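Tips for recording cloth folding with hand-held grippers

Posted December 18, 2018

I've been recording folding and rolling for the Jandham project since July, and I keep getting the same emails from people just setting up. So I'm putting all my little habits on one page, and you can steal whichever ones suit you!

Start with the cloth. Old, soft, washed-a-hundred-times stuff is much easier to pinch than anything new. I keep 23 pieces in rotation and swap after every 20 takes, otherwise the system gets awfully good at one dish towel and useless at the rest. Stains and pen marks are fine. Prints are great. Don't iron anything – you want the wrinkles in there.

Put a plain sheet down on the table and tape the corners underneath. Mine used to creep toward me a bit with every take until I had a whole afternoon of recordings where the table seemed to be sliding away (I threw those out, and yes, I sulked).

Now the hands. Go slower than you would at home, but don't freeze between moves. Open the fingers wider than you think you need, come in level, and close once. If you miss, keep going and fix it in the same take. I used to stop and start over every time I fumbled, and then the folks at Bunton who train on our stuff asked me for more fumbles. Recovering from a bad grab is something it has to learn from somebody!
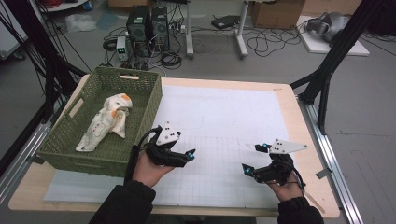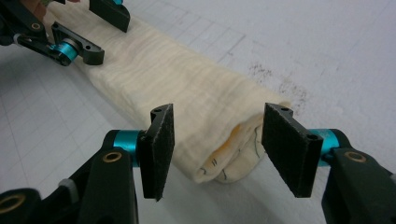 Cables next. Leave enough slack that you can cross your wrists without feeling a tug, then run the rest down away from your elbows. A loop of hook-and-loop strap at the wrist works better for me than tape, which gets gummy by lunch.

Wipe the markers before each batch with a dry lens cloth. Long sleeves are okay as long as they stay put, so I push a hair elastic over each cuff.

Say the start and end of the take out loud if you're recording sound. I do one word, "go" or "done," and it has saved me hours of trimming. Label the batch right then too, before coffee – I've got 2 batches from the Hultico setup that I still can't match to a cloth.

And take breaks. I do 30 minutes and then get up, even if it's going well. Tired hands get jerky, and you'll see it in the playback long before you feel it in your thumbs. A folded towel under the forearms helps between takes.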